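Channel Memberships on Kurach: FAQ

When do I become eligible?
A channel needs 333 subscribers and 18 public uploads. 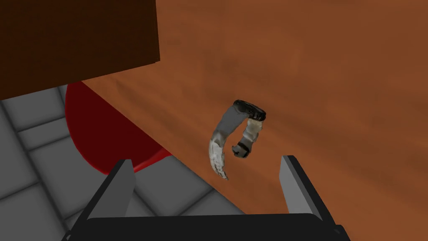

Eligibility is checked once a day, and the badge shows up after the next check. Product clips count as uploads if they run longer than a minute. A clip about a wristwatch, for instance, is treated the same as a vlog.

Can I change my display name?
Yes. Old mentions update within 200 minutes. Links to the old handle stop working in June. 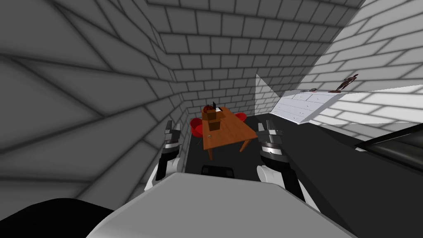
Two arms, with a black chair back between them.

Who handles appeals?
The Edinholm office. Keep the message under 499 characters.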